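그리퍼를 고르는 일은 카탈로그가 아니라 상자 앞에서 끝난다, 알시드스 아기아르 인터뷰

알시드스 아기아르(Alcides Aguiar)는 러드포트(Rudport)에 있는 물류 자동화 업체 플러비(Flerby)에서 그리퍼 시험을 맡고 있다. 지난 11월까지 그가 매달린 일은 빈 피킹용 그리퍼 2종의 비교였다. 하나는 넛틀리(Nultley)라는 이름이 붙은 흡착 방식이고, 다른 하나는 페냘베르(Peñalver)라는 두 손가락 방식이다. 두 제품을 같은 팔에 번갈아 달고 같은 물건을 집게 했다. 점심시간 직후 그의 작업실에서 이야기를 들었다.

비교를 시작한 계기부터 물었다. 그는 고객사 한 곳에서 잡화를 섞어 담은 상자를 처리해 달라고 요청한 것이 출발이었다고 했다. "그전까지 우리는 종이 상자만 집었습니다. 면이 평평하고 무게도 비슷하니까 흡착이면 충분했어요. 그런데 장난감하고 컵이 섞여 들어오면 얘기가 달라집니다. 어디를 잡아야 할지부터 다시 정해야 했습니다."

시험 방식은 단순하다. 물건을 금속 상자에 쏟아 넣고 팔이 하나씩 꺼내게 한다. 한 회차는 집기 시도 100번이고, 회차가 끝나면 그리퍼를 바꿔 달고 되풀이한다. 물건을 손으로 정리해 주지는 않는다. 같은 배치를 똑같이 재현하려다 그만두었다고 한다. "처음에는 사진을 보고 물건을 원래 자리에 놓았습니다. 한나절이 그냥 지나가더군요. 지금은 쏟고, 시작 버튼을 누르고, 결과를 적습니다. 횟수를 늘리면 배치 차이는 어느 정도 묻힙니다."

첫 회차에서 흡착식은 89번 성공했고 두 손가락 방식은 그보다 낮았다. 그는 이 숫자를 그대로 보고서에 쓰지 않았다. 실패한 시도를 모두 다시 돌려 보니 원인이 서로 달랐기 때문이다. 흡착식은 표면이 휘거나 골이 파인 물건에서 공기가 샜다. 두 손가락 방식은 물건이 벽에 붙어 있을 때 손가락이 들어갈 틈을 찾지 못했다. "성공률만 놓고 보면 흡착이 낫다고 쓰게 됩니다. 하지만 고객이 어떤 물건을 넣느냐에 따라 순서가 뒤집힐 수 있어요. 그래서 물건별로 표를 따로 만들었습니다."

가장 애를 먹은 물건을 묻자 그는 인형과 장난감을 꼽았다. 강아지 모양 인형은 세워졌을 때와 누웠을 때가 전혀 다른 물건이나 마찬가지라고 했다. 오리 장난감은 몸통이 넓어서 잡을 면은 있는데 구석으로 들어가면 접근 각도가 문제였다. 칸막이가 있는 붉은 주황색 성형품도 목록에 올라 있다. 윗면이 움푹 들어가 있어서 흡착 위치를 조금만 잘못 골라도 헛수고가 된다.

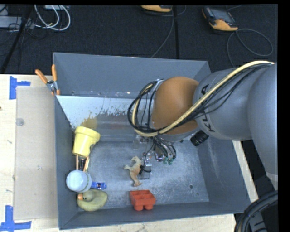 벽에 가까운 물건은 어떤 순서로 접근하게 했습니까?

먼저 손목 각도를 바꿔 벽과 나란히 내려가게 하고, 그래도 여유가 없으면 물건을 상자 가운데로 살짝 밀어낸 다음 다시 집게 했습니다. 밀어내는 동작이 들어가면 한 번에 걸리는 시간이 늘어나기 때문에 두 번째 시도부터만 허용했습니다.

배선 이야기가 나오자 그의 말이 조금 길어졌다. 그리퍼를 바꿀 때마다 호스와 케이블을 다시 묶어야 하는데, 이 작업이 시험 결과에 영향을 준다는 것이다. "케이블이 짧으면 손목이 끝까지 못 돕니다. 너무 길면 상자 테두리에 걸리고요. 두 손가락 방식의 점수가 한동안 이상하게 낮았는데, 그리퍼 탓이 아니었습니다. 제가 케이블을 바싹 묶어 둔 탓이었어요. 그 회차는 전부 버렸습니다."

카메라도 한 차례 바꿨다. 원래 쓰던 것은 금속 바닥에 비친 빛을 물건으로 잘못 읽는 일이 잦았다. 노출을 낮추면 바닥은 나아졌지만 어두운 색 물건이 사라졌다. 결국 카메라를 교체하고 조명 각도를 옆으로 돌렸다. 제어기는 그대로 두었다. 한 번에 한 가지만 바꾼다는 것이 그의 원칙이고, 일정이 밀려도 이것만은 지켰다고 한다.

최종 집계에 들어간 시도는 584번이다. 도중에 멈춘 회차에서도 배선이 정상이었던 부분은 살렸다. 결론을 묻자 그는 잡화 상자에는 페냘베르를, 상자 포장품에는 넛틀리를 권했다고 답했다. 두 방식을 한 손목에 합치는 안도 나왔지만 무게가 늘어 속도를 낮춰야 했고, 고객이 요구한 처리량에 닿지 못했다.

비슷한 비교를 준비하는 사람에게 해 줄 말이 있느냐고 물었다. "실패한 시도의 영상을 지우지 마세요. 용량이 아까워도 남겨 두는 편이 낫습니다. 저는 초기 영상을 지웠다가 나중에 같은 시험을 또 했습니다. 그리고 흡착 패드는 넉넉히 사 두세요. 생각보다 빨리 닳습니다."

다음 시험은 얇은 비닐 포장이다. 패드 재질을 고르는 단계이고, 두 손가락 방식은 손가락 끝을 새로 깎아 맞출 예정이라고 한다.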